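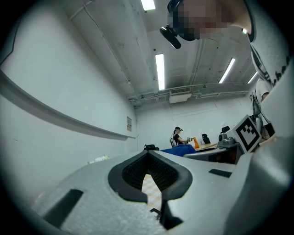

Gripper housing from very close, V-shaped opening with the dark rim.

Monday, March, evening. Loan tracker, notes.

I worked only on the loan data today. The question is still the same as last week: when a football player goes on loan for a season, how do we count his minutes so the two clubs do not both get them? The old script gave the minutes to the parent club if the loan was registered after the window closed. This is wrong and it made Trutby look much better than they are.

Started at 9:30 with the table from the Undulora export. It has 329 rows and our table has 328. I spent more than one hour looking for the missing row. It is the loan from Nudulstead to Trutby which was announced, then waited for clearance, then was announced again. The export keeps both announcements. Ours merges them, and I think ours is correct, but the merged row had kept the first date. The player was not allowed to play before the clearance, so the second date is the one we need. Changed by hand, and I wrote it in the changes file.

After this I ran the minutes again:
- threshold 200 minutes, same as before
- cup matches included, friendly matches not included
- loans with a recall in winter are split in two parts

With this, 61 loans fall under the threshold. I looked at all of them, which was slow. Many are goalkeepers, and for a second goalkeeper the threshold has no meaning. He can sit on the bench the full season and the loan is still what both clubs wanted. I would like to take the goalkeepers out and put them in their own table. Please tell me if you disagree before I do it, it is difficult to put back.

The recall split has a problem. If the player is recalled and then goes to a third club in the same window, the script makes a part with zero days at the parent club. It divides by days and gives an error. For now I skip any part with zero days. Not beautiful, but it runs to the end.

Option to buy: I still do not know where to put it. Some clubs write "option," some write "obligation if promoted," and in the Nudulstead announcements it is often only one sentence at the bottom. I made one text column and copied the sentence as it is. We can sort it later when we see how many different kinds there are.

The Shevchuk rating file came at 14:00. The positions are coded differently from ours, they have "wide forward" where we have winger and second striker. I did not join it yet. If we join on position we lose the second strikers, so better to join on player and season only, and keep our own positions.

One thing I noticed for the report: strikers on loan start quickly or they do not start. If a striker is not in the first eleven by the fifth match, he mostly stays on the bench until winter. I did not test this, it is only from reading the rows, so please do not quote it.

To do:
- goalkeeper table (wait for answers)
- fix the zero days part in a proper way
- ask Undulora if they can mark repeated announcements
- old charts for Trutby must be made again, do not use the ones in the shared folder

Stopped at 18:15. The script is saved with the new dates, the old version is in the same folder with "old" in the name.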